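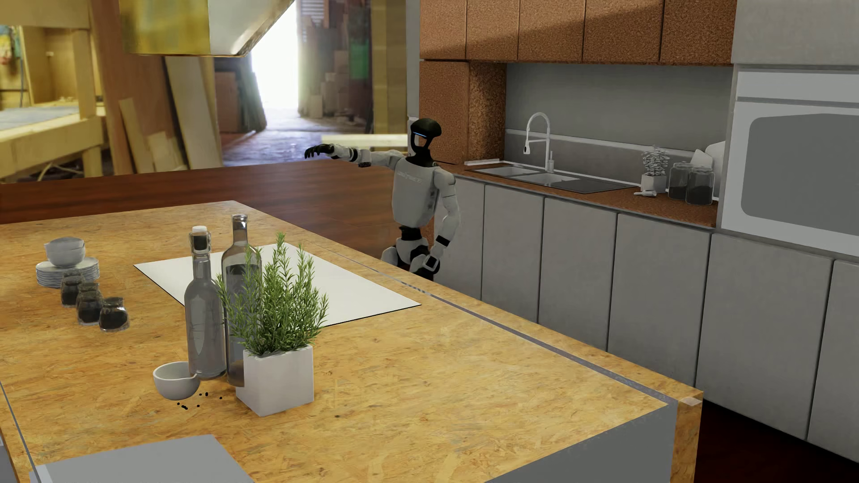

I took the afternoon off to go to the open day at Urklow, the robotics training place out past the rail yards. A mate forwarded me the invitation in March and I'd put my name down without thinking much about it. I fit kitchens for a living, so I mostly wanted to see what they'd do with one.

You sign in at a desk, get a sticker with your first name on it and wait in a corridor until there's a group. Ours was 12 people. A couple of high school teachers, a bloke from a catering supplier, some students, and a retired couple who had come for the free lunch and said so. Lunch was sandwiches and they were fine.

The first part was a talk by Alcides Moura, who runs the simulation side. He kept it short. Most of the practice at Urklow is done in software, in simulated rooms, before anything is tried on a real floor with a real machine. The one he had up on the big screen was a kitchen set inside something like a timber workshop, with a white and black humanoid standing in the aisle behind the island. It had UNITREE across the chest in faint grey and a strip of blue light on the front of its head. He left it up for most of the talk, with one arm stretched out sideways and the other down by its hip, while he went through how a session works.

They call the kitchen Serrano. They have other rooms with other names (Brudetti is a laundry, and I didn't get to see it), but Serrano is the one that gets used the most. Each practice run is logged as an attempt. Moura said they'd done 300 attempts at one task in a single batch, and that 157 of those were good enough to keep. I asked what happened to the rest and he said they go through them looking for the same mistake turning up more than once. A student asked how long a batch takes and he said it depends on who else wants the computers that night.

The bench was what I was looking at, naturally. The island top is done as oriented strand board with a thin grey metal strip along the edge, and the upper cupboards behind have a cork look to the doors, an orangey brown. I've never had a client ask for an OSB benchtop and I'd try to talk them out of it if they did. There's a brass-coloured rangehood as well, a big angular thing. I asked who picked the finishes. Moura said they change them often, so that the robot doesn't learn to rely on one colour of bench, and this just happened to be what was loaded. Fair enough.

He spent a while on the glass. On the island there were four little clear jars with something dark in them, lined up near a stack of white plates and bowls, and then two bottles further along, one with a swing-top sort of stopper. Clear glass is hard for their cameras to judge, he said, and harder again when one jar is half in front of another. The catering bloke said it was hard for his apprentices too. There was also a pot of rosemary and a few peppercorns spilled next to a small mortar. One of the teachers wanted to know if the robot would be expected to pick up the peppercorns. Moura said not this year.

After that we got a turn each at the controls. You put on a headset and hold a controller in each hand, and the robot's arms go where yours go, more or less, with a slight lag. The software is called Vomell. I had 2 goes. On the first I couldn't work out how far away anything was and pushed my hand straight through a bottle. On the second I slowed down a lot, and got the hand to the plates, but when I tried to close the fingers the whole stack slid. The retired woman was much better at it than me. She put a bowl down on the bench on her first try and then handed the headset back and went to find her coat.

I had expected the hands to be the main difficulty. For me it was the shoulders. You stand there with your arm out and within a few minutes it's aching, and the people who do this for work do it in short shifts with breaks in between. I talked to one of them at the tea urn and she said you get used to it, but she also had a heat pack on her neck.

Questions at the end ran over. Somebody asked about jobs, somebody else asked about price, and Moura didn't give a figure for either. He was straight about what they haven't got working yet – soft packaging, wet dishes, drawers that stick. I told him soft-close runners would fix the last one and he wrote it down, though I suspect he was being polite.

Parking was in the gravel lot across the road, no charge. If you go to the next one, get there early enough for the first group, as the later ones had a long wait for the headset. They said they'd email everyone when the dates are set, and I've asked them to let me see the laundry.

Last updated: 24 December 2019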